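5.3 Tilt faults during counter-top clearing

The failures described so far were all failures of grasping. The one in this section is different, because the arms did what they were asked to do and the error came from the body underneath them. We treat it separately for that reason, and because on a real machine it would be a safety matter.

The clearing task was run in the simulated kitchen from Section 3, with the two-armed Tollmont model and the Brustora controller. An episode starts with the robot facing the counter. It has to pick up a named object, move it to a clear spot and return both arms to rest. Out of the 36 episodes in this set, 2 ended with the base leaning far enough for the safety monitor to halt the run. Both were first logged as plain time-outs. Réka Szalai found them again in June when she replayed the head camera stream and saw that the horizon was not level.

The cause was a mismatch between two parts of the software. The reach planner works in the frame of the torso and assumes that the torso is upright. The balance module, which we took over from Lukáč with few changes, reports the lean of the base but only sends it to the planner when the base is driving. With the base standing still, the planner keeps using the last value it was given. If the robot then leans, every target height is wrong by an amount that grows with the reach. The arm is sent further out to make up the difference, the load moves forward, and the lean gets worse.

It took us some time to accept this account. Hajnalka Bodnár first suspected the contact settings between the wheels and the floor, and raising the friction did delay the fault. It did not remove it. Svenja Thaler then fixed the torso in place by hand and ran the same starting states again, and neither of them failed. With the torso free and the lean passed to the planner at every step, they also finished without a halt.

Figure 4. Head camera view during the clearing task in the simulated kitchen. The arms reach towards the counter while the view is tilted.
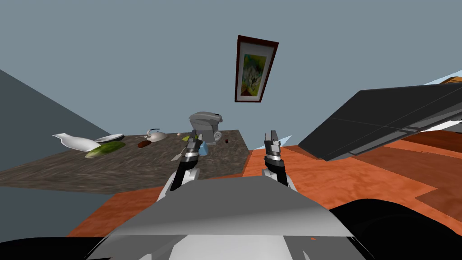
The monitor was slower than it should have been. It compared the lean with a fixed limit, and that limit had been set for driving, where short tilts are common and harmless. During a reach the same limit is too generous - by the time it was crossed, a gripper could already be past the edge of the counter with no support under it. We now use 2 limits, a wide one for driving and a narrow one for manipulation, and the change from one to the other is made by the task layer.

We also changed what happens after a halt. The old rule froze every joint, which left the arms stretched out and the weight forward. The new rule draws the arms in slowly before locking them. Chepkoech Okoth tested it from a range of leaning poses in simulation, but we have not yet tried it on the Cimano platform, and the joint speeds there would have to be lower.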